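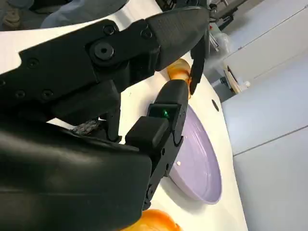
Acta n.º 8 – Página 1

Grupo de trabajo de manipulación bimanual, Prulholm
Diciembre de 2021

Asistentes: Margit Sjöberg (preside), Leonardo Bassi, Doaa Belhaj, Luzius Ortner (secretario).
Excusa su ausencia: Hannelore Sutter.

1. Acta anterior
Se aprueba el acta de octubre con una corrección de Bassi en el punto 3: el periodo de control es de 8 ms.

2. Comparación de manos
Belhaj presenta el montaje de mesa: plato lavanda, taza y dos piezas redondas de color naranja y blanco, una a cada lado del plato. La tarea consiste en llevar cada pieza al plato con la mano del mismo lado. Se han registrado 443 intentos con el controlador Fusarard y 100 con el Jekach. Ortner objeta que las dos series no son comparables mientras difieran tanto en tamaño. Se acuerda ampliar la segunda.
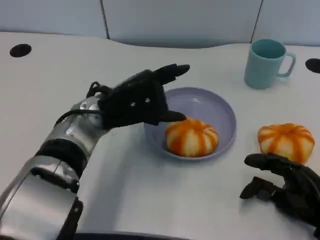
Bassi informa de que los fallos se concentran en la aproximación del pulgar. Propone reducir la velocidad de cierre y mantener sin cambios la trayectoria del antebrazo. Sjöberg pide que el ajuste se aplique por igual a ambos controladores y que quede anotado en el registro de parámetros.

3. Cámaras
Se discute la diferencia entre la vista de cabeza y la de muñeca. En la segunda, los dedos ocultan parte de la pieza durante el cierre. Belhaj solicita repetir la calibración extrínseca antes de la próxima serie. Aprobado.
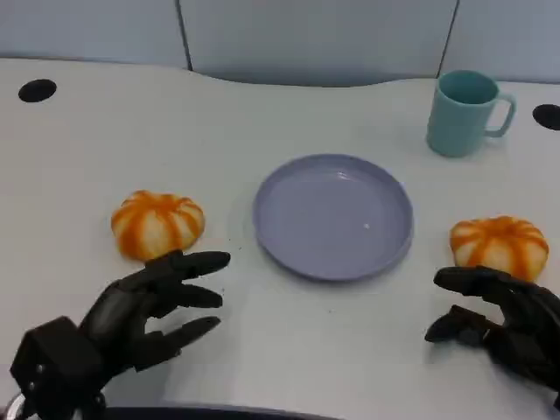
La posición inicial de las manos queda fijada con los dedos abiertos. Ortner redactará la hoja de condiciones iniciales, incluida la posición de la taza.

4. Compras
Se aprueba el gasto de 550 euros en yemas de repuesto y cableado. Sutter tramitará el pedido.

5. Ruegos y preguntas
Bassi pregunta por el formato de los registros de fuerza. Se aplaza a la próxima reunión.

Se levanta la sesión.
L. Ortner, secretario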